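Old guestbook pages lost their dates after moving host

Kureo
Posted in: Personal sites and archives

I have a small site that I started when I was at college and I have kept it going in one form or another ever since. The old guestbook is still up as plain HTML pages, one page per month. It was made by a Perl script that stopped working years ago, so the pages are all that is left of it.

I moved the site to a new host in May and uploaded everything by FTP. My index page lists the guestbook pages by the date each file was last modified, and now they all show the day of the upload. The order is wrong as well, it is just alphabetical. There are 90 pages, so I would like to avoid doing them by hand if I can.

I still have the old disk with the originals on it. The dates look right there. 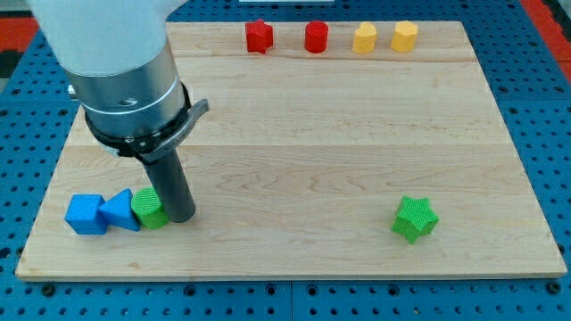 Is there a way to get the old dates back on the server, or should I be doing the index some other way? I have shell access on the new host but I don't use it much. The index is a short PHP file that I copied from somewhere and changed a bit.

Antal
Replied at 9:40 pm

Your FTP program set the time to when the file arrived. Most of them have a setting called "preserve timestamps" or something close to it. Turn it on and upload again from the old disk. Some servers ignore it, so try one file first and look at the date before you do the rest.

If the server does ignore it, use rsync with the -a option over your shell login, or make a tar archive of the folder, upload that one file and unpack it on the server. Both keep the dates. Copy the old disk to your computer before any of this, and check that the copy has kept the dates too. On a Mac or Linux use cp -p.

I wouldn't leave it there though. File dates are a poor place to keep anything you care about. If you fix a typo in one of those pages it will jump to the top of your list. You said it is one page per month, so rename them by year and month, with the year first, and have the PHP sort on the name. Then the dates on the files don't matter. Put redirects in for the old names if anyone links to them.

I did this with an old links page and it took me 2 evenings, mostly on the redirects.

Clisier
Replied at 11:15 pm

had the same thing when I moved off Nulldale, all my posts said the same day. I just typed the dates into the index by hand and took the PHP out. it's not like anyone is going to sign it again

Kureo
Replied at 7:20 am

Thanks both. The FTP setting made no difference on this host but the tar file worked and the order is right again. I will rename them when I get time. Two of the pages have no month in them anywhere, so I will have to go by the date on the old disk for those.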